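# Does Refurbishing Office Desktops Save Anything? A Look at the Skenunance Claim
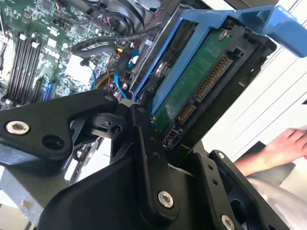
The Skenunance program says every old office desktop it refurbishes "pays for itself" in a year. We wanted to know who worked that out, and how. The short answer is that we couldn't find anyone who did.

## What we had to go on

The program's brochure gives one number: 1747 machines kept out of the trash. It doesn't say over what period, or how many were still in use six months later. We asked for records and got a spreadsheet covering 436 machines. Only 105 of those had a line for repair costs. The rest were blank, and we don't think blank means free.

## Repair costs

For the 105 machines with figures, we added up parts and compared the total with the price of basic new desktops from Bolano. Parts alone looked cheap. Labor wasn't listed at all. When we put in two hours per machine at student wages, about half of the saving went away. The spreadsheet also leaves out machines that were opened, tested and given up on, and someone spent time on those too.

## Power use

The brochure skips this part. Older desktops often draw more power at idle, and the Chiu branch library leaves its computers on until Friday night. We had planned to measure this with a borrowed Tarkard meter, but its readings jumped by as much as 400 watts between tests, so we threw them out.

## What we think

Reuse may well be a good idea. We would like it to be. But the "one year" figure has no source, and we wouldn't repeat it in a grant application until somebody logs labor and power for a full batch.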